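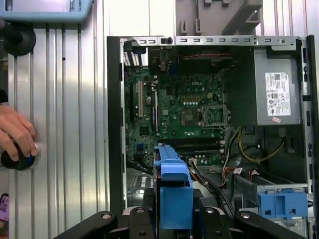

Should you pay for the extended plan? A grumble

Every fall the flyers come back, and every fall members ask me whether the "whole home" repair plans are worth it. The one doing the rounds this year is from Rulano, which will cover your computer, your washer and your water heater for 19 dollars a month. I read the terms so you don't have to, and I am not impressed.

Start with the word "covered." In the Rulano booklet it means parts and labor for a failure the company agrees is a failure. A slow computer doesn't count. Neither does a noisy fan, unless the noise "prevents use," and I'd love to meet the person who decides that. There is a 40 dollar fee each time somebody looks at anything. The payout on a desktop computer stops at 200 dollars, and they get to pick whether you receive a repair or a check.

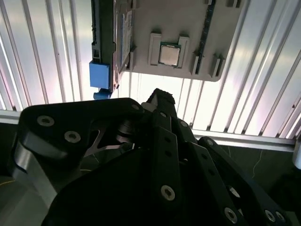 A processor on its motherboard, with a bracket on either side.

Sereven sells much the same thing with a nicer booklet. Its salesman told Lempi Laaksonen that most people "make their money back in the first year." She asked him for the numbers behind that and is still waiting. She signed up in July anyway, for the water heater, and says she sleeps better. Fine. Sleep is worth something, but let's call it what it is.

My own arithmetic is dull. Nineteen dollars a month is 228 a year. Put that in a jar, or a savings account if you're fancy, and by next fall you have more than the most Rulano will hand over for a desktop.

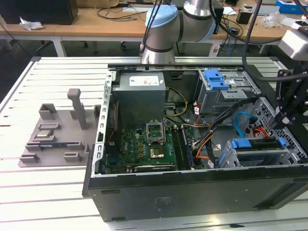 Telmo Villanueva disagrees with me, and he asked me to say so. His point is that people don't fill the jar. They mean to, then the car needs tires. He also had a washer replaced under a Kimesel plan after only one phone call, which I believe, though I notice it's the only happy story I've been sent and I asked for them twice.

If you do sign, read the cancellation page first. Rulano wants six weeks' notice in writing. Check too whether your credit card already adds a year to the maker's warranty, as some do.

Booklets from all three companies are in the rack by the door. Please put them back when you're done.

Aino Hyvönen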